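Why I think the exit interview comes too late

By Ratih Tarigan

Last July I left Gruslow after six years. On my final afternoon a woman from human resources asked me ten questions from a form. Was I happy with my manager? Did I have enough training? I answered politely, and then I gave back my pass and took the bus home.

I have thought about that form many times. Everything I told her I could have told her two years before, when it was still possible to change something. My manager then, Kosmas Raptis, was a fair man, but he had seven of us to look after and he never had a free hour. When I wanted to move from support into network planning, I did not know whom to ask. So I asked another company.

The price of waiting

Some employers believe that if you ask people about leaving, you give them the idea. I do not agree. In our team everybody had the idea already. Zulkifli Nasution was sending out his resume during lunch, and we all knew it except the people who could offer him a better position.

When he left, his replacement needed six months to learn the old billing system. I am sure this cost more than a short talk and a small pay rise.
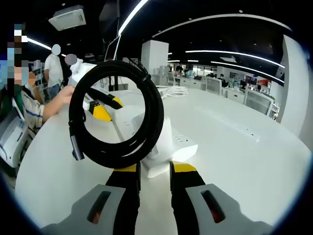
What I would ask instead

At Skolta, where I work now, my supervisor Ningsih Wibisono sits with each of us twice a year. She does not bring a form. She asks what work we would like to stop doing, and what we would like to try. The first time I was suspicious and said very little. The second time I told her about network planning, and now I spend one day each week with that group.

It is not a perfect system. A colleague asked for the same thing and was refused, and he was angry for a while. But he was told the reason, and he is still here.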